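Bench notes, 10/26/22

Quick one this time, everybody is flat out. Mostly about the hot water thing, so please read at least that part.

Short version: the arm pressed the wrong tap. It was supposed to fill from the cold side and it went for the hot side, and kept the lever down for 5 seconds before Hye-jin got to the stop button. Water at 90 C or close to it. Cup was already under there, filled, tipped, most of it went in the drip tray, the rest on the floor and a bit down the wrist cover. No one hurt. Hye-jin was standing more than 2 meters back, where the tape is, which is the whole point of the tape.

What went wrong, as far as we know. The dispenser got moved in April when the desks were turned, and the tap positions in the Flako task file were never taught again. Somebody (me) typed in an offset and it looked fine for months. Then the unit got bumped while the jug was being changed, not by much, and the offset plus the bump was enough to put the fingertip on the other lever. The force check did not trip. It wouldn't, a lever feels like a lever. Both of them push back about the same.

The part I like less is the stop. Fung-ping went thru the logs and the arm did stop when told, but it stopped holding the lever down. So water kept coming till someone pulled the plug on the dispenser, and even that didn't do anything for what was already hot in the tank. Had to back the arm off by hand. Same hold-on-stop setting we picked back when the job was carrying boxes for Vestska and you really did not want it letting go. Wrong setting for a tap. Should have been caught in the review, wasn't.

Changes, starting now:

Heater switched off at the unit and left to cool before any run. Check it yourself, don't ask.

Tap positions taught fresh every morning and after every jug change. Takes 3 minutes. Fung-ping has the steps on the wall sheet.

On stop, the arm backs straight out, then holds. Only for dispenser tasks, box jobs stay how they are. The Soledlow build with this in it is on both controllers, if yours shows the old version number do not run, come find me.

Reaching in while an arm is powered: no. Not for a cup, not for a cap, not "just a second".

Still open: a check that tells the red tap from the blue one before it pushes anything. Wang camera plugin might do it, might not, Hye-jin is trying it this week. Also want a drip sensor, also want a longer lunch.

If you had a near miss with the taps and did not write it up, write it up now. No blame, I've already used up most of it. Form is in the usual folder, one paragraph is plenty. 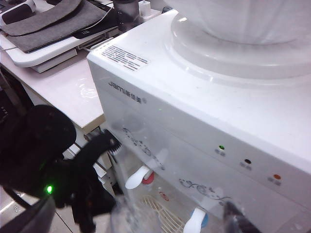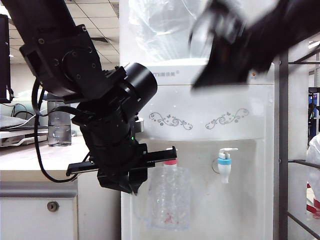

Filed under: Safety and Faults

Red button on the tap is hot, blue is cold. Questions on the new stop behavior go to Fung-ping Lam, anything about the camera check to Hye-jin Yoon. Next notes when theres something to say.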